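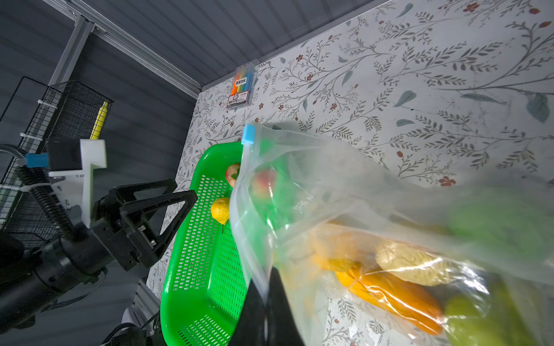 Melis, wrist camera: apple and lemon in the basket, the others in the bag

Subject: Re: [drukeo] Zip bags, again: does anchoring on the slider help?
From: Ornella Morelli

Hello all,

Sorry for the silence, I've been buried in runs. Quoting Gaetano in full as I think a few people joined after he sent it.

> Gaetano Marras wrote:
>
> Ornella, I read your note on Melis with interest but I'm stuck on the
> main claim. You say the two-arm policy gets better at emptying zip
> bags once the actions are written relative to the slider and not to
> the robot base. Fine. But a bag changes shape all the time, and the
> slider goes wherever the film goes. Why would a wobbly reference be
> better than a solid one?
>
> Also, how many demonstrations was this? If the second version simply
> had more data, I'd expect it to win whatever frame you picked. And
> what happens when the wrist camera can't see the slider? With two
> grippers and a lot of crinkled plastic in the way that must be most
> of the time.
>
> Not trying to be difficult! We tried something close to this on
> folded towels and it went nowhere, so I'd love to be wrong.
>
> Gaetano

You're not being difficult, these are the same things Marisa asked me over lunch (she was less polite). Let me take the data one first as it's quick. Both versions had exactly the same 1,365 demonstrations, same network, same training length, same everything apart from the frame the actions are written in. I did also train a small pair on the first 500 only, and the gap between the two frames was wider there. So no, it isn't extra data sneaking in through the back door.

The task, for the newcomers: one arm steadies the bag of toy fruit and veg, the other works the slider along, then the two of them get the contents out and into the green basket. Opening the bag is the bit I care about. The moving of fruit is fairly boring by comparison and both versions do it well enough once the bag is open.

On the wobbly reference. I had the same gut feeling as you, and I now think it was wrong for this job, though possibly right for towels. When you look at what the person doing the demonstration is up to, nearly all the fine movement is about the top edge: where the closure is, which way it points, how far the slider has gone. The base of the robot doesn't come into it. Write the same pull in base coordinates and every bag position gives you a different looking movement, so the network has to learn lots of pulls. Write it from the slider and they mostly collapse on to each other. The film wobbles, yes, but the wobble is small next to the amount the whole bag gets shifted about between one demonstration and the next.

I wrote this bit up for the Istitz notes and I'll paste it here so I don't have to type it twice.

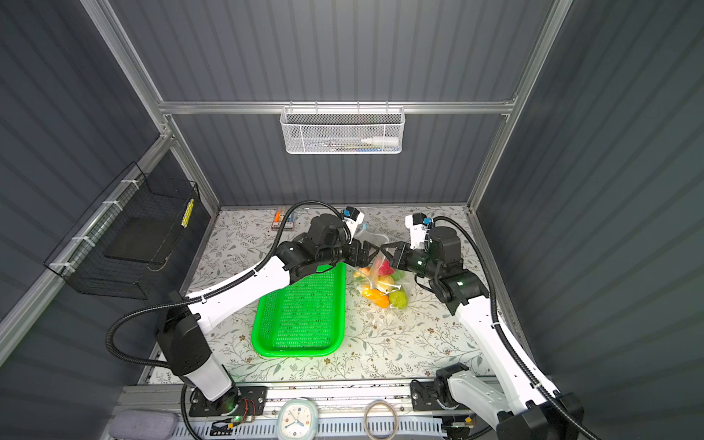

Zudanora, August

Both grippers on the top edge is where the old version used to come unstuck. With base-frame actions the two arms each had a decent idea of where to go, but they didn't agree with each other, and a small disagreement at that point either stretches the film or lets go of it. The new version gives both arms the same origin, so when the estimate is off, it's off for the pair of them and they drift together. We didn't plan this and it may well be the larger part of the gain. The policy puts out 16 steps at a time and the origin is fixed at the start of each batch, then worked out afresh for the next. Updating it at every step made the arms twitchy. Leaving it for longer made them miss.

Numbers, such as they are. I ran 40 trials of each version with the bag put down in positions taken from a shuffled list, so I couldn't be kind to one of them by accident. Base frame opened and emptied the bag in 16. Slider frame managed it in all but seven. I counted a piece of fruit dropped on the table as a failure in both cases, which is a bit harsh – a couple of the slider failures were a perfectly opened bag and then a runaway lemon.

Now Gaetano's last question, the one I'd been hoping to dodge. The slider does go missing. Film folds over it, or a finger covers it up. It's light blue, which helps a lot, and against the grey panels it's an easy thing to find when it's in view at all. From the wrist you can get a lovely clear look at it:
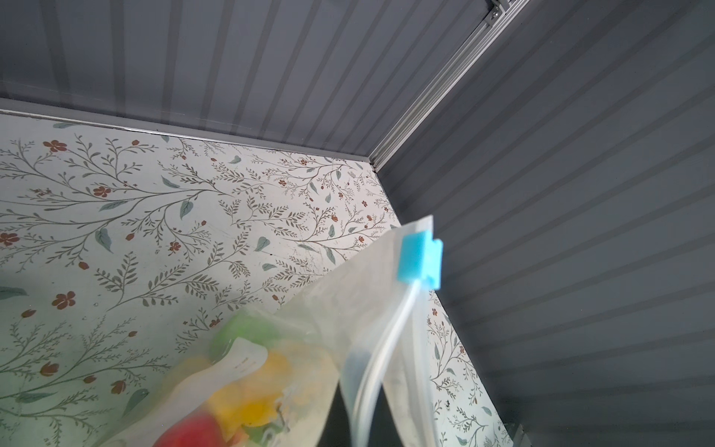 Pascal Ostermann wrote back to me that a bright slider on a plain wall is the easy half of the problem, and that he'd want to see what the tracker does when the whole closure is buried under a fold, with nothing blue left to hang on to.

Fair, and the answer is that it does something quite crude. If neither wrist camera finds it, we keep the last good estimate and carry it along with whichever gripper is holding the top edge. If neither is holding the top edge we fall back on the fixed camera, which has a steadier view of the table but sees the slider as a very small thing. I did try training with the slider hidden on purpose in a share of the batches and it made less difference than I'd hoped. Adelmo reckons I hid it in the wrong way (a clean patch over it, when in real life it goes gradually as the plastic turns) and he's probably right. That's next on my list.

One more thing that surprised me. I'd assumed fuller bags would be harder, with more stuff pushing the film about. The slider version did worst on nearly empty ones! A bag with one apple in it goes floppy at the top, the closure lies down, and the estimate of which way it points gets very poor. Position is fine, direction is rubbish. The base-frame version didn't care much either way, it was bad at both.

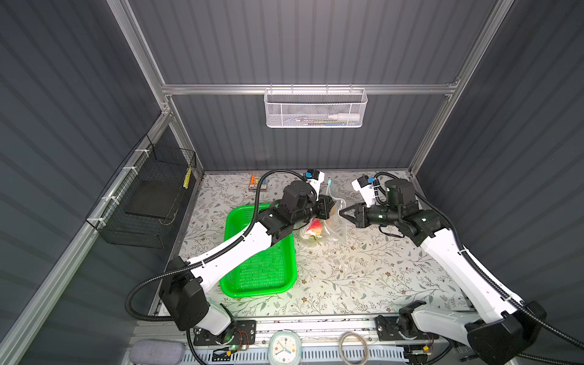
Things I could do with help on

Has anyone got a decent way of estimating direction along a soft edge when only a short bit of it is visible? I'm fitting a line through the closure track at the moment and it flips end to end more often than I'd like. Marisa suggested remembering the last direction and refusing to flip, which works until the bag really has been turned round.

Gaetano, what did you use as the reference on your towels? If it was a corner, I'd be curious whether both arms shared it or had one each. I have a hunch the sharing matters more than the choice of thing, and your towels would be a nice place to check. I can run the opposite test here, base frame for one arm and everything else relative to that arm's gripper, but I'd need a few days for it.

And if somebody has bags without a coloured slider, the plain press-together sort, please tell me where you buy them in bulk. Ours all come with the blue ones and I can't put off the hard version for ever.

I'll send the training settings to anyone who asks. They're a mess, so give me an evening to tidy them first.

Ornella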